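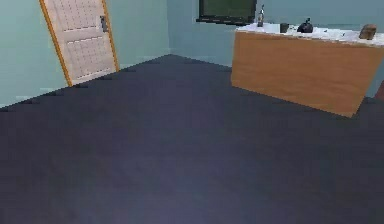 12/11/22 – brew log, Grusosus stout, batch 12

Mash in late, strike water overshot again. Rest came in at 154, wanted 152. Left it. Stirred more than usual, lid off a couple minutes, got it down a degree maybe.

Grain bill same as last time except the roasted barley, which is the new sack from Pollitell. Smells sharper than the old one. Crush looked finer too – check the mill gap before next batch, I think somebody moved it.

Runoff slow. Had to stop and cut the bed once. Rice hulls next time, write it on the board.

Collected a bit under target, topped up to volume. Pre-boil gravity 1.058, fine. Boil 75 min, one bittering charge at 60, nothing late. Forgot the kettle finings untill 5 min left, tossed them in anyway.

Into fermenter at 66. OG 1.070, plan said 1.072. Close enough.

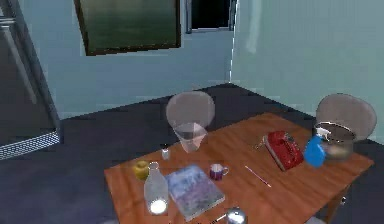

Yeast is the Kingi slurry from the brown ale, third generation. Jar smelled clean, no sulfur. Pitched a bit heavy given how old it was. If no krausen by tomorrow night, pitch the dry pack in the fridge door.

Hotix controller is reading high again. Probe said 69, hand thermometer in the same bucket said 67. Set the offset to -2 for now and taped a note on the lid. Somebody please recheck in ice water, I didnt have time.

Tasting, last stout (batch 11): better than at bottling. Coffee up front, some ash at the end I don't love. Carbonation low. Body is good. My guess is the ash comes from steeping the dark grains the whole hour – this time they went in at the last 15 min of the mash. Will compare side by side in late December.

To do
– order caps, almost 2,000 in the last box but half are the wrong size
– new gasket for keg 3, still hissing at the post
– clean the plate chiller properly, backflush was brown
– gravity check on day 5, dont open it before then
– save a jar of slurry if it finishes under 1.018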